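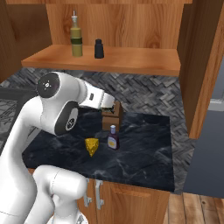 A robot arm reaching for a small wooden block on a kitchen counter

Why do volcanoes go bang (and why do some of them just dribble)?

I've loved volcanoes since I was little, and the question I get asked most is why they don't all explode. The answer is hiding in a bottle of fizzy drink!

Deep under the ground it gets so hot that some of the rock melts. We call this melted rock magma. It's lighter than the solid rock next to it, so it squeezes its way up through the cracks, very, very slowly. Magma has gas mixed into it too, just like your fizzy drink does. You can't see the bubbles while the lid is on. Take the lid off and whoosh, out they come.

Now, some magma is runny, a bit like warm honey. The bubbles pop out of it easily and the lava pours down the hill in glowing streams. Other magma is thick and sticky, more like cold toffee (try blowing bubbles in that!). The gas gets stuck and pushes harder and harder until the whole lot bursts. That's when you get huge clouds of ash.

Last January I gave a talk at Judley library and a girl in the front row asked if ash is the same stuff you find in a bonfire. Good question! It isn't. Volcanic ash is tiny bits of rock and glass, and it's scratchy and surprisingly heavy. You wouldn't want it in your sandwiches.

I keep 22 lumps of lava on my windowsill. My favourite is a piece of pumice, which is so full of old gas bubbles that it floats in the bath. If you ever get hold of a bit, drop it in a bowl of water and watch what it does.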